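Why Do Wet Clothes Dry When You Hang Them Up?

Hi, I'm Dušan Dervishi, and I write about ordinary household stuff for kids who like asking why. Last time we looked at toast. Now it's the washing, which is my least favourite chore and also one of my favourite bits of science!

When I was little, in Dullurness, my mum had a big line in the backyard and I had a job. I was the peg passer. I stood beside the basket and handed up pegs, one after another, and I grumbled the whole time. In December the shirts dried so fast that the first one was ready before I'd finished moaning about the last. In winter they hung there all day and came in feeling like cold fish. I wanted to know where the water went, and why it was so slow about it.

You don't need a backyard to find out. A small rack on a table will do, with a basket in front of it and a dark blue T-shirt already hanging from the bar.

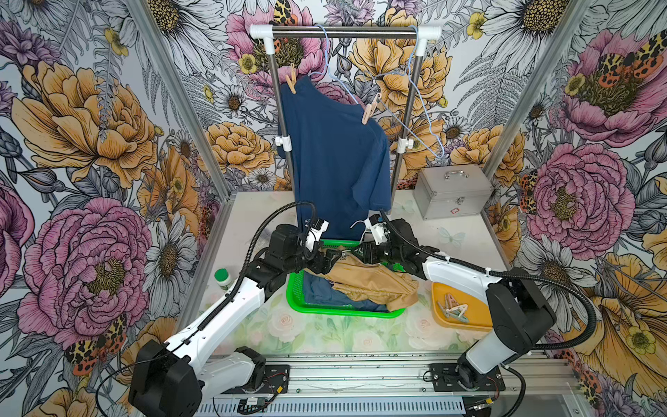

Where does the water go when clothes dry?
It goes into the air. Water is made of bits far too tiny to see, called molecules, and they're always jiggling about. Some jiggle hard enough to break away from the cloth and float off as a gas called water vapour. Grown-ups call this evaporation.

Warm air speeds things up, because warmth makes the molecules jiggle more. Wind helps too. The air right next to a wet sock gets crowded with water vapour, and a breeze pushes that damp air away so there's room for more. That's why my winter shirts were so slow - the air was cold, and our yard had a high fence that blocked the wind.

Then there's the scrunching problem. Roll a wet towel into a ball and only the outside touches the air, so the middle stays soggy for ages (and starts to pong). Spread it out and nearly all of it gets a turn. So when you hang something up, give it a shake first and pull the sleeves straight. Leave a gap before the next thing if you can. Hangers are handy for shirts, and a peg or a clip stops things sliding off.
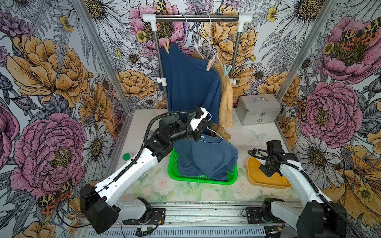
Thick cloth is slower than thin cloth, because there's more room inside it for water to hide. Jeans are terrible for this. Feel the waistband and the pockets before you decide they're done, as those bits are always last.

Want to try it yourself? You'll need 3 old face washers, all the same size, and somewhere to hang them. Wet them all and squeeze them out as evenly as you can. Hang one flat, fold one in half over a rail, and scrunch the last one up on a plate. Now guess which will dry first, and write your guess down so you can't change it later!

Feel them every hour and put a tick next to any that are dry. When I did mine at home in Fadidthorpe, the scrunched one was still damp at bedtime, and I had to wash it again the next day.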